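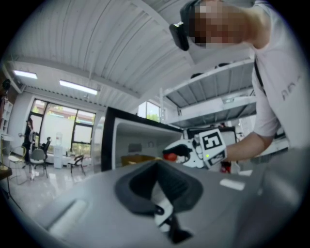 Baldur Hviid wrote in to say that the red and the orange pieces should never have been put in one tray to begin with, and that he had told us as much when the games first came over from Tindel. He is right. A small part that falls between the two colors can belong to either lot, and the only sure way to settle it is to take it up, look at it close, and try it next to a piece whose home is known.

A small red-orange piece. White T-shirt, sleeves short.

The sorting room at Jerken
Posted 12/2/23

Jerken lends board games, puzzles and building sets to households in Jadport. Everything that comes back goes through the sorting room before it goes on the shelf again. Most boxes take a few minutes. Some have parts from other boxes in them, and those take longer. Once a year we empty the trays of loose parts and try to send everything home.

This page goes with that work. The notes are in the order we did things, more or less. Names are given where somebody asked for them to be.

The long table
The work is done standing. We tried stools one January and people ended up leaning on their elbows, which shakes the trays. The table is covered with a gray wool blanket so that dice and marbles stay where they are put. The blanket gets shaken out over the sink with the strainer in, and something small always turns up in the strainer.

Red and orange
This tray is the slowest. Three of our older games use a red that has faded toward orange, and two newer ones use an orange that was close to red when they were made. Hold the piece near the window, then under the lamp. If it looks the same in both it is probably one of the newer ones. Elínborg Ragnarsson goes by weight and gets the same answer.

Blue
Blue is easy. The dark blue pawns go with the sailing game and the light ones with the ludo sets. The blue glass beads are from the counting set and have their own jar.

Green
Houses, trees, frogs. The frogs have a tab on the back that has to be pressed down, and when the tab is broken the frog goes in the repair tin. Trees with a flat base belong to the railroad set. Trees with a peg belong to the farm.

White and cream
Dominoes are kept out of this tray now. What is left is mostly bone-colored counters, white dice, and chessmen. We have four chess sets that are close in size, and the bishops are the only pieces that really differ. Set the bishops out first and work from there.

Dice
Dice used to be kept together in a cookie tin. Skarphéðinn Brøndum pointed out that this was why games kept going out with the wrong ones. Each game now has its dice in a small cloth bag tied to the inside of the lid. Spare dice are still in the tin, and people may take one home if they have lost their own.

Cards
Cards are dealt face up in rows by suit. A full deck takes two minutes to check this way. Bent cards go under the dictionary overnight. If a card is missing and the deck is a common one, we pull a replacement from the spare decks and write a small x on the box so the next person knows the back will not match exactly.

Tiles
The letter tiles are checked against the list printed inside each lid. We have one set with two extra letter Ks and no idea where they came from. They have been in the "ask" tin for over five years.

Puzzles
A puzzle cannot be checked without doing it. We ask borrowers to tell us if a piece is missing, and most of them do. The 293-piece harbor puzzle (it was sold as 300) has a note on the lid about this, and people still write to us about it. It has all the pieces it came with.

Building sets
The large bricks are washed in a mesh bag in warm water with dish soap, then spread on towels. The small ones are wiped. Axles and wheels are sorted by length on the ruler glued to the table edge. Wheels without tires are kept apart, and so are tires without wheels, and twice a year somebody puts the two trays side by side.

The Arnardóttir games
These came to us in one donation and are kept together on the lower shelf. They are older than the rest, with thick boards and turned wooden pieces. Several have handwritten rules in them. The rules are copied and the copies go out with the game. The originals stay in a folder in the cupboard.

Some of the wooden pieces have been repainted at least once. Please do not try to touch them up. If paint is coming off, put the piece in the repair tin with a slip saying which game it is from.

Holding small parts
Fingers are fine for most things. For beads and for the pins in the peg solitaire board it is easier to use something with a narrow tip. Grip lightly. A bead that is squeezed hard will shoot across the room, and the floor has a gap along the back wall where we have lost a few. The gap is now filled with rope.

Work over the tray and keep the tray close to you. Pieces picked up from the far side tend to be dropped on the way back.

The repair tin
Glue is used on wood and card only. Plastic parts that have snapped are replaced if we have a spare and listed if we do not. Ketill Damgaard does the box corners with bookbinding tape. He would like people to stop using clear tape on them, which turns yellow and takes the print off with it when it is removed.

Boxes that have split on all the corners get a new bottom made from gray board. The lid is kept when it can be.

Bags and labels
Each kind of part gets its own bag. The bag is marked on the outside with the name of the game and what should be in it. Use the soft pencil on cloth labels and the black marker on plastic. Ballpoint wears off both.

If a bag is too big, fold the top over and put a rubber band on it. Please do not use staples. We have taken a lot of staples out of things.

The "ask" tin
Anything that has been tried against every likely box and still has no home goes in here. The tin is put out on the front desk on lending days, and borrowers are invited to look through it. A fair number of pieces go home that way. Last winter a woman recognized a brass key from a haunted house game she had returned without it, and the game went back on the shelf the same afternoon.

Still in the tin: a yellow cone, a plastic anchor, half of a hinge, the two Ks, a wooden sheep that is the wrong size for the farm, and a red-and-white spinner with no arrow.

Shelves
Games are shelved by the age on the box and then by size, large at the bottom. We used to go by title. It looked better, but small boxes got lost behind large ones and people only borrowed what was at the front.

Tall boxes stand on end only if the lid is strapped. The straps are elastic and hang on the hook by the door. When one has gone slack, throw it away.

What we still need
Sand timers, any length. Plain wooden pawns in red and in orange, if they are clearly one or the other. Small cloth bags with drawstrings. A second desk lamp with a white bulb, since the one we have makes everything look a little yellow.

We do not need any more jigsaw puzzles right now, or playing cards.

Comments

Zlata Dmytriv
The yellow cone may be from the ice cream stacking game. We had that one out in the fall and I remember a cone being short when we opened it. I can come by and look.

Reply from Jerken
Thank you. The stacking game is out until the end of the month, but the cone will be at the desk.

Skarphéðinn Brøndum
On the reds: a dab of paint on the underside of each piece, one color per game, would save doing this every year. I have the paint.

Reply from Jerken
We talked this over. Yes for the newer games, no for anything from the lower shelf. Please bring the paint, and a fine brush if you have one.

Baldur Hviid
Two trays. One red, one orange. And a third for the ones you can't tell.

Elínborg Ragnarsson
The third tray would be the full one.

Reply from Jerken
There are now three trays. The third is next to the lamp.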